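Equipment Review Meeting, Monday 22nd February

Present: Mairéad Ó Gríofa (chair and, by default, minutes), two from purchasing, one from the floor, one from Ní Chonaill on the line until the line gave up.

Apologies: Finance, who sent a figure instead.

1. Minutes of last meeting. Agreed, after the word "heated" was changed to "full."

2. Wukley two-arm bench kit, trial offer. The offer from Inness stands at 3,916 a quarter for the kit, with setup and one day of training. Extra fingers are 500 a pair. Purchasing asked what was wrong with the fingers that come with it. The chair said the brochure spends a whole page not saying.

The floor reported on the handling of clear items, the part of the job we care about and the part the sales deck covers in one bullet.

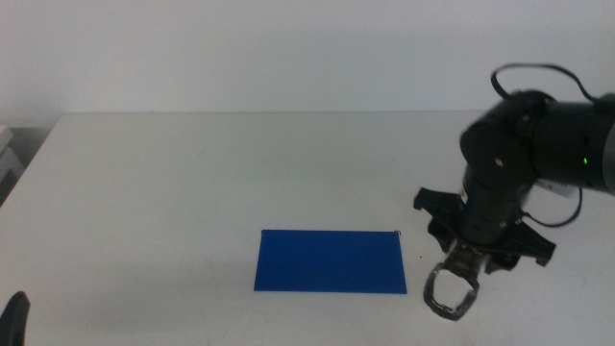
The floor would like the Usix support plan priced in from the start. Inness quotes it at 1,121 a quarter, with phone cover on weekdays until four. It was noted that our late shift starts at four. Purchasing will ask whether this is a coincidence.

Ní Chonaill have had the same kit on offer and are also waiting to see who signs first. Their view on clear plastic was that the supplier should put a number on it in writing. The meeting agreed to ask for results over 100 picks, all of them transparent items, with the misses left in - the last supplier sent us a very handsome chart with no misses and no axis.

3. Table space. The kit wants a bench to itself. The long bench was offered, then withdrawn, then offered again on condition that the label printer goes somewhere nice. 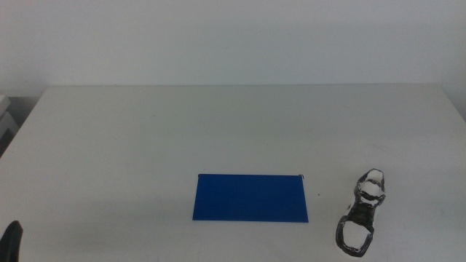
Can we send the kit back if the clear items don't work out?
Within the first quarter, at our own shipping cost, and the training day is not refunded.

Purchasing described this as generous by the standards of the trade. The floor described it differently and asked that it not be minuted.

4. Actions. Purchasing to get the pick results and the support hours in writing. Mairéad to reply to Inness without agreeing to anything. Floor to measure the long bench, including the bit behind the pillar.

5. Next meeting: March, once Inness have replied.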